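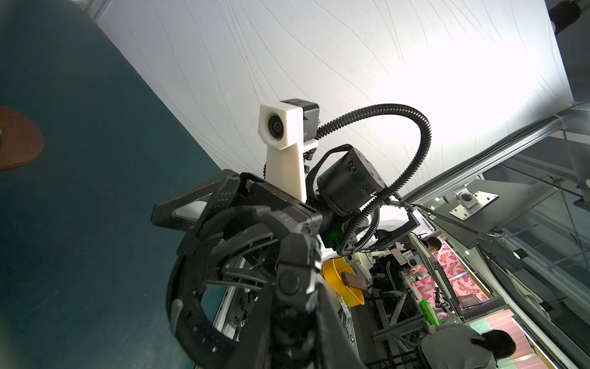
Ticket: Follower arm drifts left during hand-led demos, Nekcombe cell
Opened by: Nuria Urquijo
Assigned to: Iñaki Sarmiento
Opened: 2025-02-03
Priority: Medium (was High, then I had some lunch)

Problem
When I lead the arm by hand it goes where I put it. When I drive the same move from the leader arm, the gripper arrives to the left of where I was aiming, by some 5 mm. The task is "nudge the stand by its base without tipping it over", so 5 mm is the difference between a nudge and a miss. I have been recording demonstrations of a robot politely pushing air.

Already tried
Restarted the Favano control software. Restarted the arm. Restarted me (tea). Swapped the USB lead on the leader arm. No change from any of them, though the tea was good.

Iñaki, first reply
Does it drift as you go, or is it off from the start? Put both arms in the rest pose, hold them there, and send me the joint readings. Please don't re-zero anything yet.

Nuria
Off from the start. Readings attached. I had already re-zeroed it twice before I read your message, in case that matters.

Iñaki
It matters a bit. Joint 1 on the leader reads differently after each of your zeros, so you have probably been saving a slightly different pose every time. The rest pose is only as good as whoever is holding it. Use the Robles alignment block, the one in the drawer under the spare fingers, and do it again with the leader sitting flat in the slot.

Nuria
Block found, in a different drawer, under a different set of spare fingers. Zeroed with it. Sideways error is gone as far as I can tell. New complaint: on the last bit of the approach I can't judge the distance from the wrist view, so I either stop short or arrive with conviction.

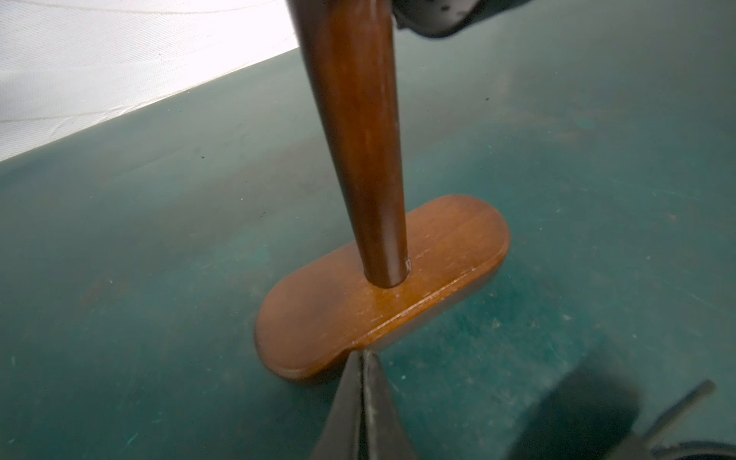 Wrist view at the base of the stand, fingers at the near edge.

Iñaki
Looks lined up to me. Aim for the base and keep well off the post, it's tall enough to go over if you push high. For the last stretch, turn the leader scaling down to 3:1 so that your hand moves three times as far as the gripper. It feels like stirring treacle but the demos come out smoother. Also, pause briefly before contact. If you rush in, the policy learns to rush in, and it will be far better at it than you are.

Nuria
Scaling set to 3:1. Treacle confirmed. Did a short batch, then played it back on the follower with my hands in my lap. It reached the base each time and the stand stayed up, which is more than I managed by hand before lunch.

Iñaki
Good. What about the demos from before the fix?

Nuria
There are 200 of them. I was hoping you wouldn't ask.

Iñaki
Don't delete them. Move them to a folder called bad_zero and keep them out of training. The actions and the camera views disagree by an amount that changed when you re-zeroed, so we can't just shift the lot. If the Istar people want examples of a poor calibration in April, we have a fine collection.

Nuria
Moved. Block is now tied to the leader stand with string, so please don't put it back in the drawer. Either drawer.

Status: Resolved
Cause: Leader arm zeroed by eye, inconsistently
Fix: Re-zeroed with alignment block, scaling at 3:1 for the final approach
Still to do: Add the block to the start-up checklist (Iñaki). Re-record the demos (Nuria, with sighing)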